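The Long Count

Kirsten Hviid has 20 dancers, a floor that squeaks and until April to finish a piece with almost no music in it

Undau, a little after nine in the morning. The heat in the studio comes on when it feels like it. Twenty people in socks and sweatpants, two of them asleep against the radiator, one eating rice out of a jar. Kirsten Hviid is on her hands and knees with a roll of gaffer tape, fixing the seam where the vinyl has lifted again.

"It bites toes," she says. Doesn't look up. "Come in, shoes off, don't step there."

I step there. It bites.

The piece is called Jusomport. She made the word up on a train and liked that you have to slow down to say it. It will run a little over an hour without intermission, and for most of that hour the only sound is going to be the dancers themselves. Feet, breath, a hand on a thigh. There's a cello, but the cellist doesn't play until close to the end, and before that she sits on stage with the thing between her knees and waits like everybody else. I asked the cellist how that was. "Cold hands," she said.

Hviid is in her fifties, small, quick, with a voice that carries without her pushing it. Trained in ballet, left ballet, went back to it for money, left it again. Spent years in other people's companies. Was a very good rehearsal director, which is the job where you remember everybody's steps and get none of the applause. She'll tell you she was better at that than she was at dancing. People who saw her dance don't agree.

Then she started making work for big groups and small rooms. Barn shows. A gym. A ferry terminal, once, where the audience was mostly waiting for the ferry. The pieces got a following, the sort of following that drives a long way and brings its own cushions. And now this, the biggest stage she's had. The Homuvville, 1,179 seats, an actual fly tower, an orchestra pit she doesn't plan to use.

"I walked out on it and clapped," she says. "One clap. I wanted to hear how long it took to come back. Too long! I had to recut the whole middle section."

Recutting takes up most of the morning I'm there. She has the dancers in two blocks, ten and ten, and they are working on a passage they all call the stairs although there are no stairs in it. Block one steps, block two answers. No counts out loud. Hviid banned counting out loud in the first week and it nearly caused a walkout.

You have to understand what that does to dancers. They're raised on counts. Five six seven eight is how you know you exist. Take it away and for a while everyone just kind of drifts, watching each other out of the corner of the eye, arriving late and then overcorrecting. It looks terrible. It looked terrible for three weeks, by all accounts. One of the younger men told me he went home and cried in the shower and then came back and was furious, and that the fury helped.

What replaces the count is breath. Someone breathes in, and you hear it or feel it or guess, and you go. Hviid doesn't assign who. Some days the breath comes from the left side, some days from the back. When it works the whole room tips over at once, and the hair on my arms went up. When it doesn't work it sounds like someone dropping potatoes.

It doesn't work four times in a row. Then lunch.

Lunch is soup. The company eats together every day, Hviid insists on it, and pays for it, and the accounts show it. The budget for the whole production is thin. The new floor they need would cost $2,690 even second hand, and so they have tape. Costumes are from the dancers' own drawers, dyed in one big pot to a color between rust and brick. The lighting designer is working for a fee she asked me not to print becuase her other clients might see it.

I ask Hviid about money, and she waves a spoon. She's heard the question. There was a grant, then a smaller grant, then a matinee series for schools which everybody expected to hate and ended up loving. The kids got the breath thing right away. She had a hundred of them in a cafeteria lifting one arm together in silence inside ten minutes. "Adults need a month," she says. "They want to know if they're doing it right."

The school program has its own name now, Adugna, after a dancer's grandmother, and it may well outlive the piece. Teachers keep asking for it. There's a waiting list. Hviid goes herself when she can, in the van, with a thermos.

Afternoon. The stairs again. Then a section I'm asked not to describe in full, fair enough, but it involves all 20 on one leg for a long time. Hviid walks between them with her hands behind her back. She doesn't correct ankles or arms. What she says, over and over, in the same tone, is "not yet." Not yet. Not yet. Somebody wobbles and saves it. Not yet. And then she doesn't say anything, and after a bit the foot comes down, all the feet, one sound.

I've been writing about dance a good while now and I have sat through a lot of slow work. Much of it is slow the way a line at the bank is slow. I was ready for that. I had my face arranged. But this is packed with stuff. The stillness is loud with decisions, you can see forty feet making up their minds. By the third run I was leaning so far forward on my folding chair that it started to fold.

She knows people will leave. At an open rehearsal a man stood up in the middle, said "okay then" quite politely, and went to find his car. She thought that was great. His footsteps were in time.

Her old colleagues are split. Some find the new work severe. One, a dancer who shared a dressing room with her for six seasons, told me it's the most generous thing she's done, as you get so much room to look. Another said he missed the jumps. There is one jump. It's near the end and it's tiny, the height of a paperback, and after so long on the ground it reads like somebody leaving through the roof.

Around four the talk turns to how you teach that. The held leg, the weight that hasn't landed. She's tried everything with this group: diver on a board, pan of milk about to boil over, the second before a sneeze. The sneeze got a laugh and then ruined a run.

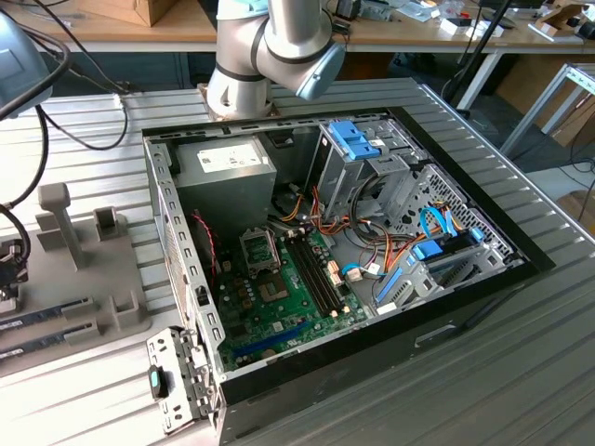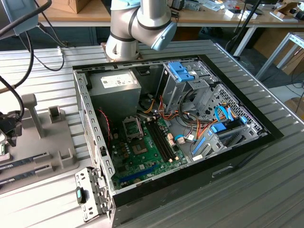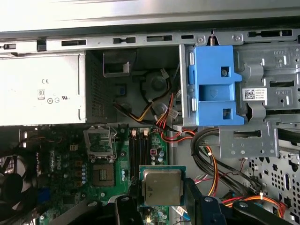
Weight, in Hviid's room, is something you carry right up to the edge and then keep. She doesn't want a pose. A pose has finished, it's had its dinner. She wants the foot already on its way and the floor already open for it, and the gap between them kept alive as long as the body can stand it. Look at the last of those three pictures, the square processor held up over the open computer case, flat and level, not down in anything. That gap is the whole lesson. And look at the other two, where the socket sits empty, its lever raised in one and its bracket flipped open in the other: the floor in Jusomport has to be like that, ready before anything gets there. Dancers who treat the floor as just the place where the step ends come down heavy, and she hears it from the hallway.

"Ready is a verb," she tells the back row. One of them points out that it isn't, and she says fine, then work harder.

They run the last fifteen minutes before they quit for the day. The cellist finally gets to play. One note, low, and it goes on for ages, and by then your ear is so hungry for it that it feels indecent. Block one lies down. Block two doesn't. A woman named only as "tall" in the running notes taped to the wall crosses from one side to the other, and she's breathing so you can hear it, and people get up behind her like grass does after you've walked on it.

Then the seam in the vinyl catches somebody's heel, there's a yelp, and Hviid is already crossing the room with the tape.

Later, coats on, in the dark of the parking lot, I ask what she still has to fix. She starts listing. The cross is too fast. The dye has gone pink on the cotton ones. The jump's late, the jump has always been late, maybe late is right. Homuvville wants to know wether latecomers can be seated and she has told them no, and they have asked again, nicer. She's thinking of moving the cello a foot to the left. She wants the house lights to stay up a touch for the first scene so people can see each other breathe, and the fire officer likes that idea much more than the lighting designer does.

She unlocks the van. There are cushions in the back, dozens, for the kids.

"Come in April," she says. "Sit upstairs. It's cheaper, and you get the feet."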